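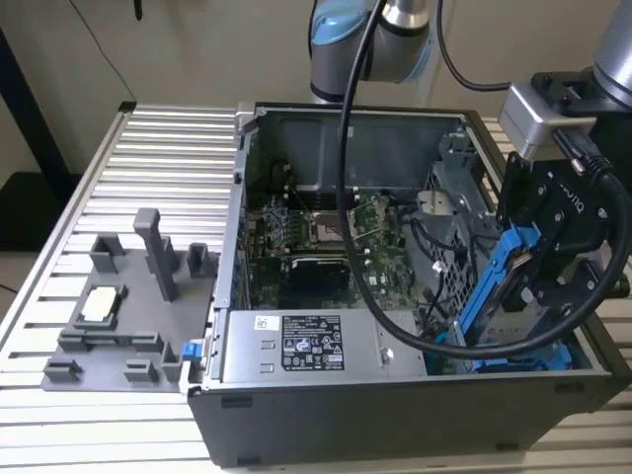 Dana Whitcombe

Local News > Business > Recycling

A shop in Jarkport that takes apart old desktop computers for their parts plans to double its hours starting in February, its owners said Monday.

Skonex buys retired office machines from schools and small firms, opens them up and sorts what is inside. Parts that still test well go back on sale. The rest goes to a metals buyer.

The company said it handled 1,000 desktop towers in its first year. Of every 100 that come in, 81 give up at least one part that can be sold again, most often memory, a power supply or a processor.

The work is done with the tower on its side and the side panel off, so the motherboard, drive cage and power supply can be reached from above. Processors come out early because they are small, easy to damage and worth more than most of what surrounds them. Once the socket is bare, the board is checked for bent contacts. Power supplies are sorted by the rating on the label, and any without a readable label are scrapped.

Cases are the hardest thing to sell. Few buyers want an older steel shell, and shipping one can cost more than it brings in. Skonex flattens most of them and sends them out by the pallet.

The shop has been open mornings only since it moved into the former Karras print building. Under the new schedule it will stay open until 6 p.m. on weekdays. Residents can drop off 2 computers per visit at no charge. Monitors and printers are not accepted.

Owners are asked to remove their own hard drives first. Drives left in place are wiped or shredded, and a receipt is given on request.

A second collection point is planned at the Draradix business park, but no opening date has been set.

Filed under: Business, Recycling, Jarkport

Home | News | Business | Weather | Contact

We use cookies to improve your visit. By continuing to use this site you agree to our cookie policy.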